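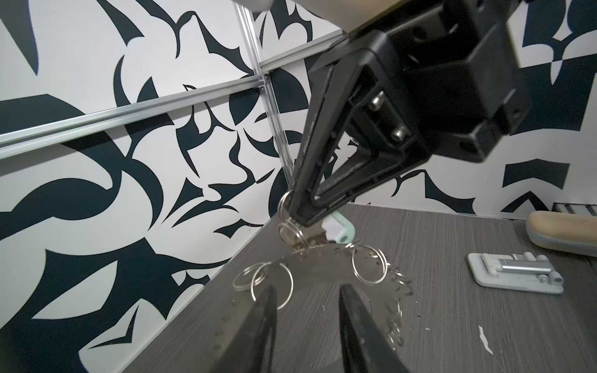
Home Reviews Methods Hardware Archive Contact

Nasov: a review of the re-grasp training method after a month of use

By Mark Anthony Salazar

Nasov is a way of training a two-arm robot to handle small linked things: rings, chains, keychains, anything that changes shape when you pull on it. It was written up by Reijo Rissanen and Lilibeth Dela Peña, and the code comes as an add-on to the Gristmont training package. I ran it at our shop through most of April on a tabletop cell with two arms and a camera on each gripper. My short opinion is that the method works, the result in the paper mostly holds up, and the setup notes need another pass.

What it does

Most imitation learning setups treat every demonstration as one long run. Someone drives the arms through the job, the recording is saved, and the model learns to copy the whole thing. That is fine for putting a block in a tray. It goes badly with a bundle of key rings. The grippers slip, the bundle turns over, and the operator stops to try again. In a normal data set those second tries get trimmed out or thrown away as mistakes.

Nasov keeps them. The operator holds a pedal whenever a grasp has been lost and lets it up when the part is under control again. Those marked stretches are trained with more weight, and the model also learns a small extra output that guesses whether it has hold of the part at all. When that guess drops, the robot backs off a little and tries again. There isn't much more to it. The paper takes a long time to get there, and I would skip to the section on labeling and read the introduction later if you care about the history.

Installing it

If you already have Gristmont running, the add-on goes in without trouble. If you don't, set aside a full day. The calibration script for the wrist cameras assumes both cameras were mounted in the same orientation, and it fails without telling you when they weren't. I lost an afternoon to this. Tahsin Ranasinghe, who does our wiring, found the cause by swapping the two camera cables and seeing the same bad numbers move to the other arm.

The pedal labeling needs any USB foot switch that can send a key press. Ours had a slow release, which meant every marked stretch ran a bit long. There is a setting to shift the release time. It is listed in the config file but not in the notes.

The data

We recorded 432 demonstrations over two weeks. The paper suggests more than that for a new part family, but we wanted to know what a small shop could get away with. Marites Ocampo drove most of them and I did the rest. Her runs are smoother than mine and I suspect the model learned more from hers, though I didn't split them out to check.

The parts were metal: split rings joined in bundles, a serrated disc with rings attached to it, a flat ring plate with small jump rings hanging from holes in its rim, and a keychain on ball chain. The jump rings are the hard ones. A gripper finger is wide compared with the ring, and you can easily catch the edge of the plate when you meant to catch the ring beside it. The labeling method helps a lot here because the operator makes that mistake all the time, and each mistake turns into training data.

One habit worth picking up early is to press the pedal the moment you know the grasp is bad. Marites used to wait until the part had dropped. After she changed, the hold guess started reacting sooner on the robot too.
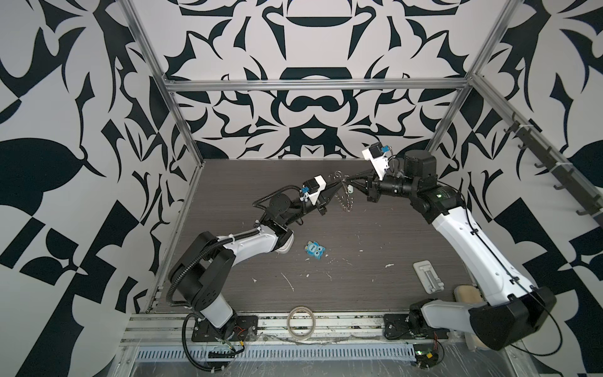

The handover between arms is where the older methods have given me the most trouble, and it is the main reason I wanted to try this one. One gripper has to keep tension on a part that swings while the other comes in for it, and the fixed camera often can't tell who is holding what. The keychain is a good case. With it hanging between the two gripper tips, the chain is thin and the black-and-white curls on the back wall are right behind it, so from the outside view there isn't a lot for a model to go on. We also left other things on the table, such as the blue owl toy lying flat below the arms, so that the model would have to learn to leave them alone. Nasov leans on the wrist cameras during the handover and turns down the outside view when its hold guess is uncertain. I was doubtful about that choice when I read it. After using it I think it is the best idea in the paper.

Results

I compared Nasov against Darkside, the method we were using before. Both were trained on the same recordings, with the pedal marks stripped out for Darkside. Each was then tested on the same parts with the starting positions changed between tries.

On the handover task Nasov finished over 77 percent of the time. Darkside was well below half on the same task, and its failures were the annoying kind. It would close on air, carry on as though it had the part, and go through the rest of the motion with nothing in the fingers. Nasov still closed on air plenty of times. The difference is that it noticed, opened up and went back.

On picking up a loose bundle from the table the gap was smaller. Both methods did well, and if that is all you need then I wouldn't bother changing over. A bundle gives the fingers so many places to grab that recovery hardly comes into it.

Jump rings on the plate sat in the middle. Nasov got hold of the right ring more often than not, but it was slow. Some tries went through six separate approaches before the ring was held. The paper reports the success rate and leaves out the time, and I think that is a real gap. Anyone thinking of production use will want to know how long a good run takes. Calimlim, the group that hosts the shared results page, has a column for time, and I hope the authors fill it in.

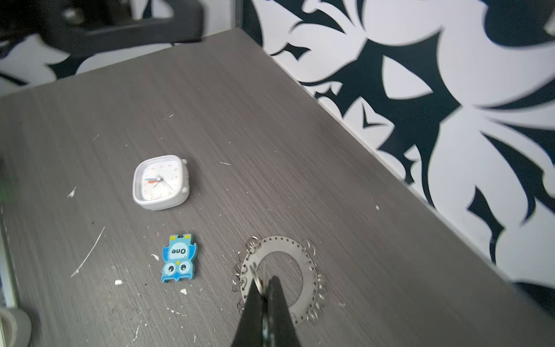
The slowness comes mostly from the back-off move. By default the gripper retreats the same distance after every miss, even if it was only off by a hair. I cut the distance down for the small parts and the runs got noticeably quicker. Cut it too far and the fingers stay over the part, the wrist camera has nothing useful to look at, and the next try misses in the same way. Some trial and error is needed, and you will have to do it again for each part family.

Other things I noticed

Training took 16 hours on our one machine. Darkside on the same data was faster, though both are an overnight job, so in practice it made no difference to us.

The hold guess is useful even if you ignore everything else. It is written to the log as a plain number at each step. I now plot it for every test run, and most bad runs can be spotted from the plot before watching any video.

Shiny parts still cause false holds. A ring lying on its side under bright light can read as held when the fingers are only close to it. Dimming the light helped some. The authors mention this in one line near the end of the paper and it deserved more.

I also tried leaving the old demonstrations in without pedal marks and adding a small marked set on top. This worked better than I expected. If you have a pile of old recordings, try this before starting over. The mixing option is off by default.

Support

I wrote to Lilibeth Dela Peña about the camera orientation problem and had a useful answer the next morning, along with a patch. The patch hadn't made it into the main download when I last looked, so check the open issues page before you calibrate.

Who should use it

Good for: labs and small shops working with chains, rings, cords and similar parts, where the part moves after you touch it and dropped grasps are common.

Less good for: rigid parts, single-arm cells, or any job where cycle time matters more than finishing.

I'm keeping it on the cell. Next up is a set of thinner chain, with the shorter back-off distance as the starting point, and I'll add the times to this page when I have them.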